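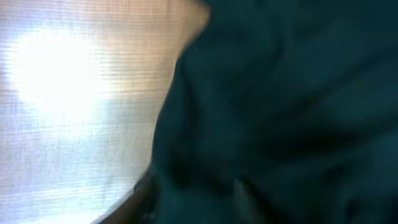 Dunkles Petrol vor fein liniertem, durchscheinendem Grund: Im Gegenlicht treten die Falten des Stoffs hervor.

Wer ein Tuch von Hand zusammenlegt, arbeitet gegen zwei Größen: die Biegesteifigkeit des Gewebes und seine Reibung auf der Unterlage. Beide Werte stehen selten auf dem Etikett. In der Textilwerkstatt Erkby werden sie vor jeder Faltanleitung ermittelt, zuletzt im August an der Serie Brulico mit einem Flächengewicht von 173 Gramm pro Quadratmeter.

Auf Holz entscheidet die Richtung der Maserung mit. Quer dazu gezogen, haftet ein matter Stoff stärker, die Kante bleibt zurück, und die Fläche staucht sich vor der Hand. Typisch sind dann zwei Falten, die annähernd rechtwinklig aufeinandertreffen. Flachstreichen hilft an dieser Stelle wenig. Man hebt die Bahn an der nächstgelegenen Kante an, lässt die Spannung heraus und legt sie neu ab. 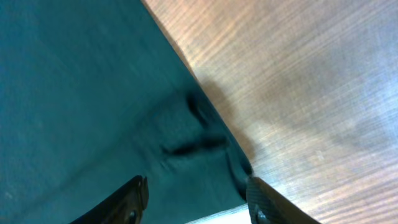
Jinlong Zheng widerspricht in einem Punkt: Die Maserung werde überschätzt, bei geölten Platten mache sie kaum etwas aus, entscheidend sei die Luft unter dem Stoff. Er lege deshalb immer von der Mitte nach außen ab.

Für kleine Formate ist das praktikabel. Bei Bahnen von 2630 Millimetern Länge reicht der Arm dafür nicht, hier wird von der Schmalseite her gearbeitet.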